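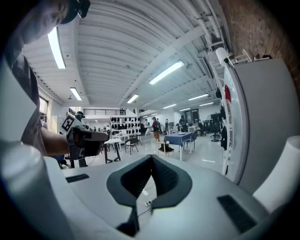

Figure 3. The workspace during a session. A fiducial marker is mounted on top of the black hand-held gripper.

4.2 Collecting demonstrations in a furnished room

Claims that a machine can tidy a house tend to be made in rooms containing one table, one cup and excellent lighting. We had the lighting. The rest of the space at Uvley is a large open workspace with a brick wall along one side, and we left its furniture where its regular users like it, including the table with the blue cloth, which features in more of our failed trials than any other object.

Operators worked with hand-held grippers, and every grasp was recorded from the tool's own point of view. The Molel set contains 1,697 demonstrations of ordinary chores: hanging up a garment, putting a shoe back on a rack, moving a plate from one end of a table to the other. We discarded 155 of them, mostly for tracking loss when the marker turned away from every camera that might have seen it. A further 295 were kept but flagged as "eventually successful," a category our operators requested and then used generously.

The wide lens was chosen so that the fingertips and the room would share a view. It does this well, at the price of a ceiling that bends like a ship's hull and a policy that must learn to ignore it. Early versions of the Miyazaki policy did not ignore it. Trained without cropping, the policy took an interest in the light fixtures and reached for the shelf with great confidence from the wrong side of the room. Cropping the upper third of each view cured this, and also cured it of finding anything stored above shoulder height.

Cables on the floor were a second distraction. Our operators stepped over them and thought no more about it — the learned policy treated each one as a possible chore. We considered taping them down, and decided that a household robot unable to cope with a cable has a short career ahead of it in any home we have visited.

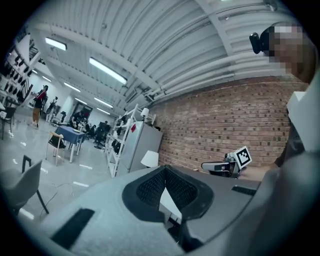
4.3 Chore-level evaluation

We scored each chore on whether a reasonable flatmate would need to do it again. By this measure the Grorkier baseline, trained for 3,000 steps on the same data, managed the plate and very little else. The Miyazaki policy did better with shoes, although it showed no grasp of pairs, and its handling of garments is best described as relocation. Neither policy was quicker than the slowest of our operators, who was also answering the phone.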